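The gold shelf piece, and what I did with it

In September I finally cleared the shelf in the hallway. It had been on my list since we moved in, and every time I walked past it with the groceries I told myself I would do it next weekend. What got me started was that I needed the spare keys and couldn't find them. They were in a bowl behind a stack of mail, under a tape measure.

The shelf is a plain white one from Fulta, the kind with three boards and a back rail. I have no complaints about it. It holds what you put on it, which was the problem. There were candles we never lit, a broken clock, two vases from my mother's apartment, a stack of coasters still in the wrapper, and the gold wire piece.

The wire piece is the reason I'm writing this, so I'll explain where it came from. It was sold by a small shop called Kurari, which used to be next to the post office and has since moved out to the Grotitz road. I bought it the year I got my first office with a door. It sat on my desk through two jobs. Zulmira Barros, who had the office across from mine, used to push the parts with one finger when she came in to talk about schedules, and I always knew a meeting was going long when she reached for it.

It is made of thin gold-colored metal rods and a few gold balls, and it weighs less than you would guess. I have never known what to call it. The receipt said "desk ornament." My sister calls it the bed frame. I mostly call it the wire thing, and everybody in the house knows what I mean.

What it does very well is collect dust. A flat object you can wipe. With this one, the dust settles along the tops of the rods and in every place where two of them meet, and after a few months the gold goes dull and a little gray. I had not cleaned it properly since the move. I'd been blowing on it now and then, which only puts the dust on the next shelf down.

I tried a microfiber cloth first. It was fine on the long straight parts and useless in the corners, where it snagged. Then I tried a cotton swab, which left fuzz. What worked in the end was a soft makeup brush, a cheap one I had never used, followed by a barely damp cloth and then a dry one. I did one rod at a time and turned the piece as I went. If you have something similar at home, keep the cloth close to wringed-out dry. Mine is plated as far as I know, and I have seen what water spots do to plated metal. My old faucet is covered with them.

I did not use polish. I have a bottle of Kobzar metal cream under the sink that I use on the door handles, but it leaves a white paste in the joints and I'd be picking it out with a toothpick for the rest of the year. The brush got me most of the way there anyway.

The whole job took one evening with the radio on. I did the vases while I was at it. One of them I'm keeping and the other is going to my cousin, who has wanted it since she was a kid and never said so until my mother moved. The clock went in the trash. The coasters are in the kitchen drawer now, out of the wrapper, and we use them.

Then I had to decide where the wire piece should go. I looked at three spots: back on the hallway shelf, on top of the bookcase in the living room, or on the small desk by the window where I pay the bills. The bookcase was out right away. It is too high, and anything up there is forgotten by the next morning. The hallway gets no daylight, and a shiny thing in a dark hallway is just another thing to knock over with a coat sleeve.

So it went to the desk. The light is good in the morning, and you notice the balls first, the big one more than the little ones. I had forgotten how bright it gets when it's clean.

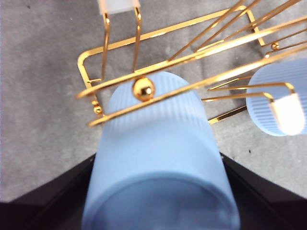
The big ball resting on the two long bars, with the two little beads down on the left.

I've had it on the desk for a few weeks now. I moved the lamp over to make room, and the pencil cup went to the windowsill. The desk is not big, so I had to give up the tray where I kept receipts. Those are in a folder now. I keep forgetting to put them in the folder, so there are usually a few under the keyboard.

As for the hallway shelf, I put back much less than I took off. The top board has the vase I kept. The middle one has the key bowl, with only keys in it. The bottom one is for library books, so that we see them on the way out the door. I paid a late fee twice this summer on the same cookbook and would like not to do that again.

A few people have asked if Kurari still sells the wire pieces. I stopped in the last time I was out that way and didn't see any. They had mirrors and a lot of lamps. The woman at the counter said they get different stock every season and she didn't remember this one, but she took my number in case.

Next up is the closet under the stairs. I opened the door on it last night, looked at the vacuum hose and the box of extension cords, and closed it again. I'll start on it when the weather turns.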